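PRESS RELEASE – for immediate use
2020-06-24

Lomero to open cutlery sorting workshop in Kendwood this September

Kendwood – Household tidying firm Lomero will run a new series of short workshops from September, all of them on one drawer. The cutlery drawer. Places are limited to six per session and bookings are open now.

The sessions last 30 minutes and cover emptying, sorting and putting back. No special kit to buy. Bring your own cutlery in a bag or a box, whatever it lives in at the moment, and go home with it in order.

"People ring us up about the loft or the garage," said Shahram Alipour, founder of Lomero. "Then we go round and it's the kitchen drawer that's driving them mad. Every day, three times a day, hunting for a teaspoon. So we thought, start there."

The workshops follow a trial with 83 households in and around Kendwood over the spring. Most had more than one drawer in use for cutlery and over half kept chopsticks, skewers and wooden bits in with the knives. Lomero says the commonest complaint was long items jamming the drawer shut.

Trays and baskets for the sessions are being supplied by Rostami, the kitchen storage shop on Foler Street. Participants can buy them afterwards at the shop price but there is no obligation to do so.
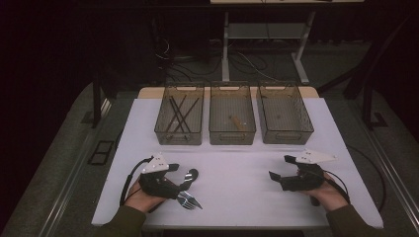 Sorting by type comes first in the Lomero method, before anybody measures a drawer or buys a divider. One basket per type, open top, all in a row at the back of the table so the front stays clear for working. Chopsticks and the like go in together in a basket of their own, as with the long thin dark sticks on the left, and the small wooden-handled things get the middle one. Fork and spoon are dealt with as they come to hand. Mesh is prefered to solid plastic – crumbs show up and you can see what's in there from the side.

"I had my doubts, I'll be frank," said Mahnaz Vahidi, who manages the Rostami shop and took part in the trial. "It's a drawer. But I did mine in the spring and its still tidy, and my sons use it."

Further workshops on pan cupboards and food tins are planned if there is demand. Lomero hopes to have a permanent teaching kitchen in Kendwood by 2024.

Booking: in person at Rostami, Foler Street, or through the Lomero office. Under-12s welcome with an adult. Please wrap sharp knives before travelling.

ENDS

Notes to editors: Shahram Alipour is available for interview, mornings best. Further pictures on request from the Lomero press desk.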